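Curkstead Office Furniture Notes

README for the Curkstead workroom set, version 7
Updated 19 March 2025

What this is

A collection of short written notes and pictures about one shared office floor in Curkstead: the desks, tables, chairs, partitions and blinds, and how people use them during an ordinary working day. The set was put together for people who plan or refit small offices and want to see rooms in use. Catalog pictures are not included.

Contents

notes/ 268 text files, one per note
pictures/ the pictures the notes refer to
rooms.csv one line per room or bay, with the name used in the notes
items.csv one line per piece of furniture, 67 in all
changes.txt what was added or corrected in each version

File names start with the room code, then the item code. Notes that cover a whole bay have the item code "all".

Fields in items.csv

item: short code, never reused
kind: desk, table, chair, partition, blind, storage, other
finish: color and surface as judged by eye under office lighting
supplier: Kitis, Vorkov or blank
moved: yes if the item changed rooms between versions
remarks: free text, often empty

Supplier is filled in only where a delivery slip was found. A blank does not mean the item is old. Most of the chairs are blank, and so are all the storage boxes.

How the notes were written

Each note was typed in the room. The writer was asked to say what the item is, what stands next to it, what people put on it and whether it gets in the way. There was no fixed length. Up to 11 notes were written for a single item, mostly for the large tables, which get used for more than one thing in a day. The desks have fewer notes and they tend to repeat each other.

Spelling was corrected. Wording was left alone, so "work table", "long table" and "white table" may all mean the same item. Use the item code if you need to match them.

The Kozłowski bay

This bay gets its name from the old tenant's sign and has the most entries in the set. The large white table with the curved edge is listed as K-01 and the desk with the light wooden top as K-02. Glass partitions are listed under the bay they enclose. Their blinds have separate codes, as they were ordered separately.
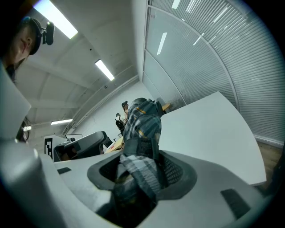
Chairs in this bay are hard to keep track of. They roll between desks, and a chair noted at K-02 in one version may be at the other end of the floor in the next. From version 5 on, chairs are listed by floor only and the room column is left blank.

Known problems

Finish is unreliable for anything white or light gray. Two writers often chose different words for the same surface.
Flooring is mentioned in some notes but has no entry in items.csv.
Table heights were measured in March and not checked again.
People in the pictures are not named or indexed.

Use

Free for teaching and planning work. Please give the version number when you quote a note. Corrections to items.csv are welcome and should include the item code and the room code.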